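La Biblioteca Winberg abre al público su colección de emblemas alquímicos

Junio — La Biblioteca Winberg presenta por primera vez sus grabados alquímicos de los siglos XVI y XVII, un conjunto de 43 láminas procedentes del legado Ichikawa. ¡Leones verdes, soles con rostro, reyes que se bañan en mercurio y hasta un pelícano que alimenta a sus crías!

La muestra ocupa la sala Hatel y dedica una vitrina a las variantes de una misma plancha, copiada de un impresor a otro con cambios muy curiosos en los símbolos planetarios.

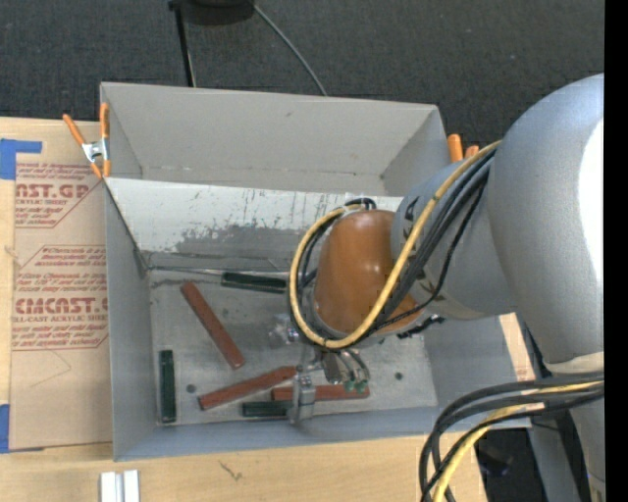
Según Ismael Xavier, lo más emocionante ha sido leer las anotaciones al margen, porque algún lector antiguo corrigió las recetas con verdadera pasión y «se peleaba con el autor en cada página». Junhao Lu ha preparado el catálogo, con una tirada de 1.000 ejemplares y unas 80 notas sobre fuentes y atribuciones dudosas.

Habrá visitas comentadas todas las mañanas a las 9, en grupos pequeños. La entrada es libre y las reservas se hacen en el mostrador de la biblioteca.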